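Derau House Residents' Group
Minutes of the meeting held on Tuesday, October 30, 2018

Present: Rosalinda Malabanan (chair), Analyn Rivera (minutes), plus 8 residents. Apologies from Mr Ocampo.

1. Last minutes
Agreed. The April plan for the guest rooms is nearly done — well done all round!

2. Guest room furniture
Rosalinda was delighted to report that the pine nightstand is in place by the curtain. Everyone loved the warm honey colour and the turned feet, and Analyn said the knots in the wood were her favourite bit. 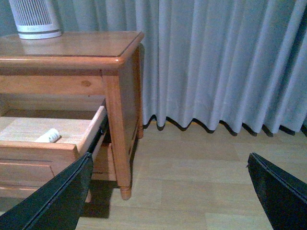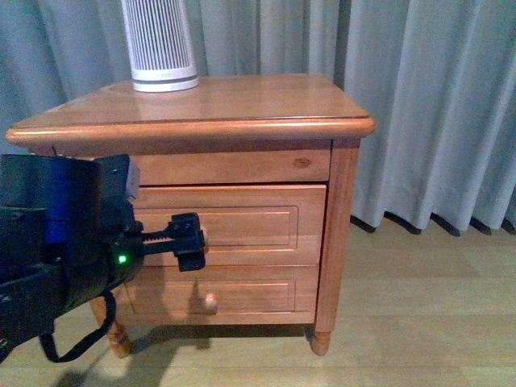
Agreed that the upper drawer is for guests' own things and the lower one for spare bedding. A lining paper from Urarwood was passed round and much admired. Analyn to buy 4 rolls.

It was asked whether the top should have a cloth on it. The feeling was no, the shine is too lovely to cover up. Coasters instead, please.

3. Curtains
Staying as they are. The grey-blue goes beautifully with the pine.

4. Money
£3,692 in the account. Rosalinda to pay the Jallorance invoice.

5. Any other business
Room 16 still needs a lamp. Offers to Analyn.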